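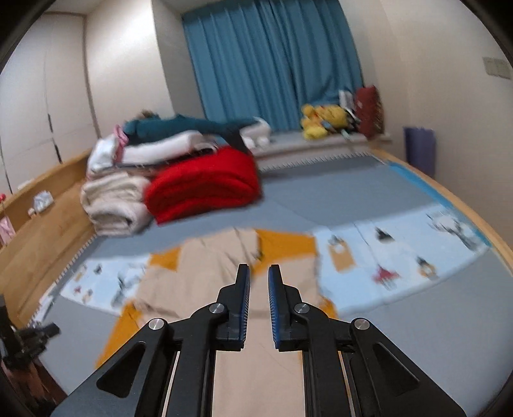
Hand-held gripper over a bed with loose blankets, both jaws open.

Sondum Hand-Held Gripper - Frequently Asked Questions

This website uses cookies to improve your visit. Accept | Settings

Who maintains the Sondum plans?
The plans are maintained by the Boltavstead Shared Workshop. Soudabeh Zamani is responsible for revisions. The current set was issued in March 2020 and replaces the January drawings.

May I build the gripper at home?
Yes. Members may cut the plates at the workshop and complete assembly at home. A first build takes almost 24 hours of work, including time for the printed parts.

Which tools are required?
A set of hex keys, a small file and a drill are sufficient. The drawing set contains 11 sheets, and sheet four lists every fastener by size.

The jaws do not meet evenly. What should I check?
Loosen the pivots at the base of both jaws, close the jaws by hand and tighten each side a little at a time. If one arm still leads the other, compare the plates against the printed template. Plates cut before the current revision should not be mixed with new ones.

Must the ridged pads be replaced?
Pads should be inspected after 900 closing cycles and replaced when the teeth are worn. Either Dehghan or Temusent pad files may be used - they share the same mounting holes.

Can the gripper be used on blankets and clothing?
Yes. Begin with one folded item and approach slowly. Thin sheets are harder to pick up than thick ones.

How do I report an error in the plans?
Leave a written note at the workshop desk, stating the sheet number and revision.

Shares: 24 | Comments: 11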